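So, week three with the Protby, and I promised you all I'd say something sensible about it once the novelty wore off. It hasn't, quite!

For anyone new: Protby is the home help robot that Clorniser hires out by the month. Ours is on the bathroom plan, £298 a month (£303 if you want weekend visits from the operator, and I'd pay the extra fiver). You also get a setup day, when someone comes round and walks it through each room. Ntombi Joubert did ours and was endlessly patient with my questions about grout.

Kitchen first. It's fine with mugs, slow with plates and I still won't let it near the good glasses. The hallway it manages well, though our doorways are narrow and it does dither.

The bathroom is where I've been most impressed, mainly because there are so many fiddly little things in there. 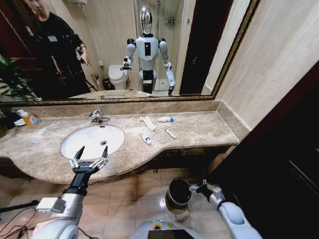 Toothpaste tubes are my test for any gadget with fingers – small, squashy, and never where you left them. The Protby takes its time over them, and I've learnt to go and put the kettle on. My grumbles? The cables, the manual (51 pages, no index) and the cheery chime at start-up, which I can't find a way to turn off.

Marjatta Pitkänen asked in the comments about the deposit. It's £600, and you get it back when the hire ends. I'm keeping ours until February.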